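"We stopped to tell the robot where the shelf is"

Kamonchanok Klinhom came to the Hanville laboratory to work on walking machines. Two years later she is teaching a gripper to tidy up a living room, and she says it is the harder problem.

Her method, which the group calls Edeck, uses only the view from the wrist. There is no camera on the ceiling and no map of the room. "Before, we gave the robot the height of every board," she says. "Then a person moved the furniture a little and all our numbers were wrong. So we stopped to tell the robot where the shelf is. It must find this by itself, from close."

The training set has 747 demonstrations, all made by hand in ordinary rooms. Klinhom threw away 17 of them in July, after a long discussion with her supervisor, Femke Brouwer. 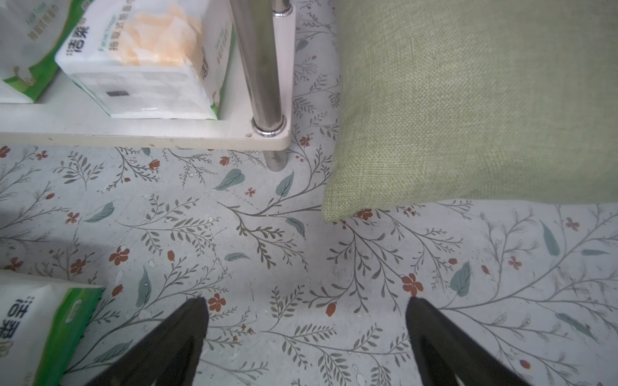 The wrist view during work at floor level, with tissue packs on the low shelf and one on the floor.

Soft packs are a favorite test object of the group. "A box is kind to you," Brouwer says. "A soft pack changes its shape when you hold it, and the next picture does not look like the one before."

Patterned floors were another worry. Early versions of the method took printed leaves for objects and tried to pick them up. Klinhom answered this with more floors in the training, and she reports that such mistakes are now rare, although shiny metal poles still give trouble.

Brouwer is careful about the result. "It works in the rooms we tried," she says. "I would like to see it in a room of somebody who does not like us."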